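Handout 7, Interior Lighting. Read before the Cisodham measuring exercise. Bring a lux meter, a tape and a soft pencil.

## Reflectance and what it does to a room

Illuminance is the light falling on a surface, in lux. Luminance is the light leaving it towards the eye, in candela per square metre. A meter laid on a desk gives the first. People in a room respond mostly to the second, and the two are linked by reflectance.

For a matt surface:

L = E × ρ / π

where L is luminance, E is illuminance and ρ is reflectance, a value between 0 and 1. The formula fails for glossy surfaces, where luminance changes with the viewing angle. Do not use it for glazed tile, varnished wood or screens.

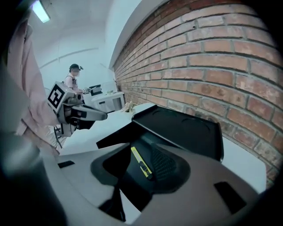
Contrast is calculated from the luminance of an object and the luminance of its immediate background. If both receive the same illuminance and both are matt, E cancels and only the two reflectances remain. Adding lamps will raise both luminances and leave the contrast where it was. A black tray on a white table has high contrast at almost any lighting level, and the shallow circular marks moulded into the tray are a harder task than its outline, the material being the same on either side of each edge. Such details are seen by shading, so the direction of the light matters more than its amount. Contrast between the table top and a brick wall next to it lies between these two cases.

## Direct and reflected components

Light reaches the working plane in two ways:

- directly from the fitting or window
- after one or more reflections from ceiling, walls and floor

The direct part depends on the fitting, its mounting height and its position. The reflected part depends on the room. In a wide, low room the walls count for little. In a narrow, tall room they count for a great deal, and a change of paint can be measured at desk height.

The room index expresses this:

K = (L × W) / (h × (L + W))

Here L and W are the length and width of the room, and h is the height of the fittings above the working plane. Do not use floor-to-ceiling height. This was the commonest error in last year's scripts. Note also that L has a different meaning here from the one in the luminance formula.

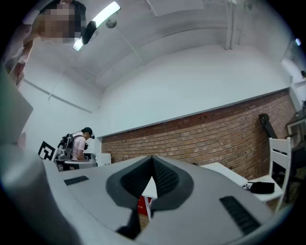
*Fig. 2. Linear LED light bar at a white ceiling.*

## Worked case: Resto

Resto is the dining room on the ground floor of the Macapagal building. The room was measured at night with the blinds down, in order to exclude daylight. The fittings were Flerkell linear units and were left on for 20 minutes before the first reading.

Mean illuminance on the working plane was 463 lux. The lowest readings were all in the row nearest the unpainted wall. Two explanations were considered: spacing of the fittings, and low wall reflectance. They can be separated by hanging a white sheet over part of the wall and repeating the row. If the readings rise next to the sheet and nowhere else, reflectance is the cause. The sheet must hang flat and must not shade the meter.

Record the meter height at every point. Stand well back, and wear dark clothing if possible.

## Choosing a value for mixed surfaces

Tables list reflectance for single finishes. Real walls are mixed, and an area-weighted mean is used:

ρ(mean) = Σ(A × ρ) / ΣA

Include doors, openings and large fixed furniture. Ignore small items. For masonry, the unit and the joint differ, and the joint area should be included where it is pale and wide.

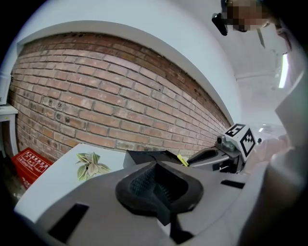

Is the weighted mean still valid if the dark area is all at one end of the room, someone asked in October, given that the formula takes no account of position? It is valid for the average over the whole working plane. It is not valid for a single point close to the dark area, which needs a point-by-point calculation.

## To hand in

1. A plan with the grid marked.
2. Readings, in a table, with meter height.
3. Room index, with h stated separately.
4. Mean reflectance of each wall, with working shown.
5. A comparison of the measured and calculated means.
6. The make of the meter and its last calibration month.

Graph paper is available from the department office until 6.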